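**Bring back the big, dumb knob**

06/09/2018

My stove has four knobs, and I love every one of them. I can turn the back left burner down to a simmer while I'm reading a recipe on the other side of the counter, with flour on my hands, without looking. My fingers know where low is. They learned it the first week and they have never forgotten!

Last December my sister moved into a beautiful apartment with a cooktop that is one flat sheet of black glass. To lower the heat you wake the panel, pick the burner, and tap a minus sign the size of a lentil. If the panel has a drop of soup on it, it beeps and shuts the whole thing off. She made us a risotto that night and I counted the beeps for a while, then gave up and poured the wine.

So I would like to make a case for knobs. Big ones, with some color on them if possible, on stoves and radios and washing machines and lamps, and on plenty of other things that have lost theirs.

A knob tells you things before you use it. Put your hand on one and you feel which way it's pointing, how far it has left to go, whether it's in a mood to click or to glide. A good one has weight. My old Arai radio, which came from a garage sale and has a crack down one side, has a tuning dial so smooth that I sometimes turn it just for the pleasure of passing through the stations – a bit of ball game, a bit of preacher, half a trumpet. I found my favorite station that way, by overshooting another one. No search box would have sent me there.

And knobs are fair! Anyone who walks into my kitchen can work my stove. My nephew's babysitter can do it, and so can my father, who is 70 and has hands that shake enough to make a touch panel a daily insult. He bought a Skendeson washer a couple of years back for 499 dollars, mostly for the one enormous dial in the middle of it. The salesman kept steering him toward a model at 1,990 with a screen. Dad asked if the screen got the shirts any cleaner. He told me this story on the phone twice in one week, and he was just as pleased with himself the second time.

I know the arguments on the other side, and some of them are decent. Flat panels wipe clean in one pass, while my stove knobs have to come off and soak in the sink (I do this less often than I should). Screens can be changed after the thing is sold. Parts cost money, and a knob needs a shaft and a hole and someone to fit them together. Fine. But I'd pay for the shaft and the hole. I suspect a lot of people would, if anybody put the choice in front of them at the store.

Xolani Engelbrecht, who restores stereo gear in a shop behind the Furnwood post office, keeps 445 loose knobs in a cabinet with shallow drawers. I went in to get a volume control fixed and stayed most of the afternoon. He'd hand me one and say "turn that," and I'd turn it, attached to nothing, and already have an opinion. Some were cold, ridged aluminum. Some were that creamy plastic that goes yellow at the edges. The ones I kept going back to were fat and rounded and a little silly, the kind a child would draw.

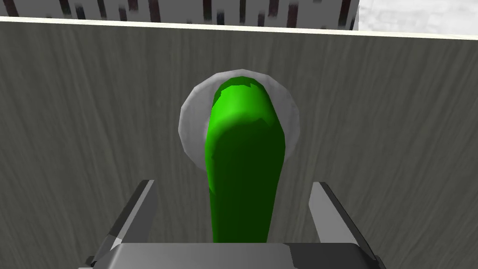

*Rounded and green, against a pale disk: more of this, please.*

Color matters more than designers seem to think. When everything on a machine is black or brushed silver, you have to read it. When one thing on it is green, you can find it from across the room, or half asleep, or without your glasses. My grandmother painted the knob for her oven with red nail polish so she could check from the hallway that it was off. Cheapest safety feature in the house, and it outlasted the oven's clock.

There are hopeful signs. Zitach has put real dials back on its newest toaster oven, and I went to the store just to turn them. They have a soft little notch every ten degrees. A woman next to me was doing the same thing to the one beside it, and we grinned at each other like two kids at a piano showroom. I didn't need a toaster oven. I have one now, and last night I set it for potatoes in the dark.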